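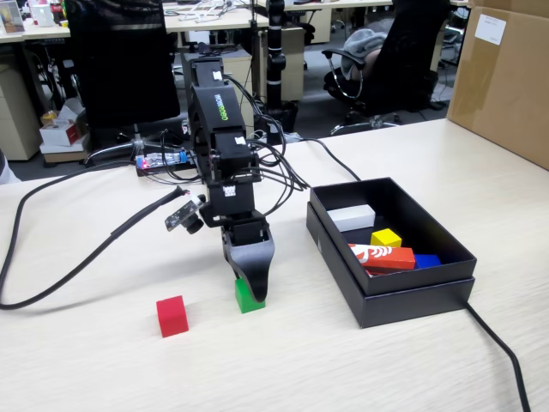 A list member wrote on 2026-05-25:

> I tried the pause-trimming trick from your last post on our own demos and I'm not sure I buy it. Success went up a little, sure, but the policy also got jumpier right above the block. Aren't you throwing away the very frames where the arm learns to line up the gripper? And did you compare it against just training longer? I'd like to believe it, but I've been burned by small-arm results before.

Good questions, and the jumpiness one made me go back and dig through my logs, so thank you for that!

First the part where you're right. If you cut every slow stretch, you lose alignment frames. I did exactly that in my first version and got a policy that came down fast and confident and landed next to the cube. Very decisive, very wrong. What I do now is only cut frames where the joints are still *and* the gripper command hasn't changed *and* the next real motion is more than five frames off. Slow creeping motion stays in, all of it. I should have said so in the last post, where I think I just wrote "drop the idle frames" and moved on. Sorry about that.

Why bother at all? With teleop demos on a small arm, the person driving stops a lot. You hover over the block, squint at the wrist view, nudge, stop again. To the policy, all those still frames say "when you see a cube right under the gripper, do nothing," and it learns that lesson beautifully. My untrimmed baseline would get over the green cube and just hang there until the episode timed out. If you've ever sat and watched that happen you know how maddening it is.

Now, training longer. Yes, I ran it, and no, it didn't fix the hanging. I let the baseline go for double the steps in Zorkix with everything else the same, and the training loss kept going down while the arm kept parking itself over the block. I take that to mean it was fitting the pauses better, though I haven't proved it.

The setup, for anybody who wants to poke at it:

- one HIWONDER arm on a table, small camera on the wrist
- red and green cubes for the pick runs, with other blocks kept in the box
- demos stored in Pornia format, trimmed as a separate pass so the originals stay put
- same seed and same start poses for both policies

I did 18 rollouts for each policy. The baseline hung in 5 of them. The trimmed one hung in 2, and both of those were starts where the cube was close to the base and the wrist has to fold in tight. I know, I know, 18 is tiny. I wouldn't put that in a paper without a lot more runs behind it, and I'm not asking anyone to treat it as more than a nudge in the right direction.

As for your jumpiness, my guess is action chunking. Once you cut frames out, a chunk that crosses the cut has a little jump in it, and if your chunks are long then a lot of them cross a cut somewhere. I mask the loss past the cut point. It's a small change in the loader and it calmed my arm down a lot. Without the mask I got that same twitch right above the block that you're describing (it sounds like a stapler, if yours sounds like a stapler then it's the same bug).

One more thing that bit me: trim before you compute your normalization stats. I had them cached from the untrimmed set for an embarrassingly long time, and every velocity came out scaled a bit too hot. Check that before you touch anything else, it takes a minute.

I haven't tried any of this on the Milto tasks, where some pauses really do matter (waiting for the lid to settle, that kind of thing). I'd expect my rule to hurt there. The folks on the Adeyemi branch had a version that keeps a pause if it shows up at the same point in most demos, and that seems smarter than mine, but I couldn't get it to build against the current release. Has anybody here got it running?

Could you send me your chunk length and whether you're masking? If you can share a handful of the jumpy rollouts I'll run them through my plotting script too. I'm planning to collect up to 1,000 demos by November and I'd much rather find out the rule is broken before I do that than after.

Cheers from the arm bench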